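Visite de la filature Bech, à Larbridge

Journée portes ouvertes de juillet, groupe du jeudi, départ à 14 h.
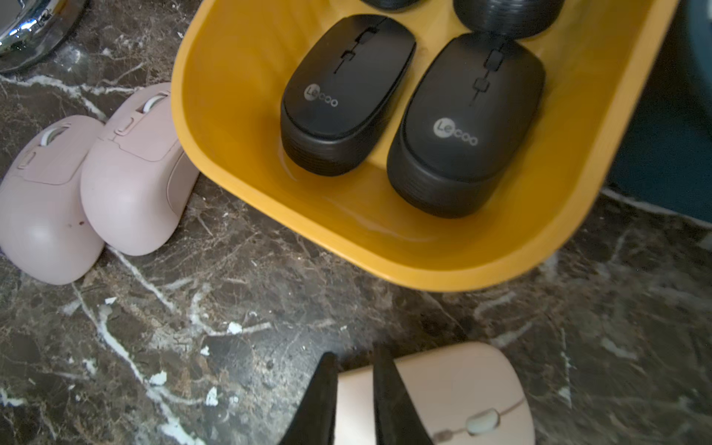 Peut-on encore voir tourner les machines d'origine ?
Une seule, le métier de 1875, mis en marche à 15 h pendant dix minutes.

La filature a employé jusqu'à 80 personnes. Elle a fermé en 2000, puis la société Clultov a repris le bâtiment pour y tisser des couvertures de laine. Notre guide, Kamarul Liew, a commencé par la salle de cardage, au rez-de-chaussée. On y sent encore le suint — l'odeur tient dans les planchers.

À l'étage, les bobines sont classées par teinte. La gamme Damamero en compte 100, dont beaucoup de gris. Le métier fait un bruit considérable et il faut prendre les bouchons d'oreilles à l'entrée.

La boutique vend des chutes au poids. Parking derrière le canal, escalier raide, pas d'ascenseur. Prochaine visite à la rentrée, sur inscription.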